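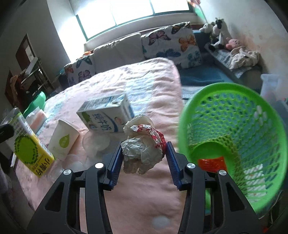
4. Before the first wash

4.1 Take all packing materials out of the drum and out of the door seal. Plastic film and thin bags are easily forgotten there. Keep plastic bags away from babies and small children.

4.2 Remove the two transport bolts at the back of the machine with the spanner supplied. Turn them to the left and pull them out together with the rubber sleeves. Keep them in a dry place.

Caution: Never start the Danico 62 with the transport bolts in place. The drum can be damaged and the guarantee from Baumgart is then not valid.

4.3 Close both holes with the grey caps.

4.4 Connect the inlet hose to the cold water tap. Tighten by hand only. Open the tap slowly and look at both ends of the hose for drops.

4.5 Hang the drain hose over the edge of the sink or fix it to the waste pipe. The highest point of the hose must be 78 cm above the floor.

4.6 Run the programme Cotton 60 one time with an empty drum and half a measure of powder. Small rests of water from the factory test are normal.

5. Sorting and loading

5.1 Empty all pockets. Coins, hairpins and paper handkerchiefs can block the pump filter.

5.2 Sort the laundry by colour and by the care label. New dark clothes should be washed alone for the first two washes.

5.3 Close zips and turn printed shirts inside out.

5.4 Quilts and blankets: read the label first. The drum must not be filled more than three quarters, otherwise the filling stays wet in the middle. Choose the programme Bedding and a spin speed of up to 800.

5.5 Carry the sorted laundry to the machine in a basket with holes, so that damp pieces get air while they wait.

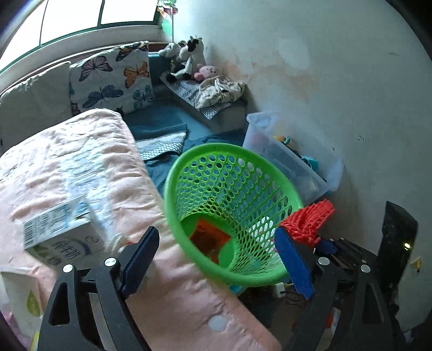 Note from a reader of the earlier edition, Siltamwood: the Bedding programme stopped with error 254 when only one blanket was inside, and adding two towels helped the drum to find its balance. We have tested this in our Mundemitz workshop and can recommend it.

5.6 If error 254 comes again, switch off, spread the load by hand and start the programme Spin.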